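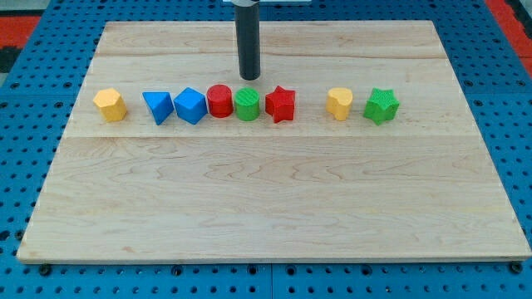

Pale wood on the blue table, faint wavy grain and all.

December 24, 2009

I've finally got my bread going again and I am so pleased I had to write it down before the mince pies take over! I stopped baking in September when the old oven packed up, and the starter sat sulking at the back of the fridge until last week. Two feeds and it was climbing out of the jar.

The flour is from the mill at Tratlow – stoneground, a bit speckly, and it smells wonderful. I'm using 300 grams of it with 200 of plain strong white, and letting it sit for 27 hours in the cold pantry. I know that sounds like ages, but the flavour is miles better than the quick version (and you can forget all about it, which suits me).

The crust! It crackled at me all the way through the washing up. Half the loaf went with butter and a slab of cheddar before it was properly cool, so no tidy slices to show for it.

Next I want to try rye, with caraway and a spoonful of treacle. The second loaf is proving now and I keep lifting the cloth to look.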